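DONTHORPE — Flivik hat den Testbetrieb seines zweiarmigen Haushaltsroboters Flerko am Dienstag unterbrochen. Auslöser ist ein Fehler in der Kraftbegrenzung der Greifer. Verletzt wurde niemand.

Beim Entnehmen von Wäsche aus einem Korb schloss der rechte Greifer weiter, obwohl der Grenzwert bereits erreicht war. Die Abschaltung griff erst nach 500 Millisekunden, vorgesehen sind 180. Ein Kleidungsstück riss ein. Bei der Auswertung von 1.578 Greifvorgängen fand Flivik denselben Fehler in 46 Fällen — durchweg bei weichen, zusammengeknüllten Textilien.

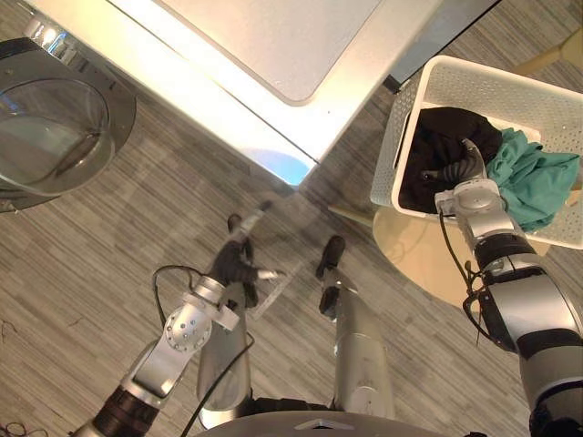
Tamihana, wo Flerko seit Mai in der Wäschepflege erprobt wird, ließ mitteilen, man habe die Verzögerung zunächst für eine Eigenheit der Software gehalten und hätte früher melden sollen. Der Versuch solle fortgesetzt werden, aber erst nach einer erneuten Abnahme vor Ort.

Ursache ist nach jetzigem Stand ein Filter, der kurze Kraftspitzen glättet und dadurch auch echte Überlast zu spät weitergibt. Flivik ändert die Filterung und trennt die Abschaltung von der übrigen Greifersteuerung. Bis zur Freigabe bleiben alle Testgeräte außer Betrieb. Betreiber werden gebeten, die Geräte vom Netz zu nehmen und die Protokolldaten nicht zu löschen.

Rückfragen beantwortet die Pressestelle von Flivik in Donthorpe werktags bis 16 Uhr.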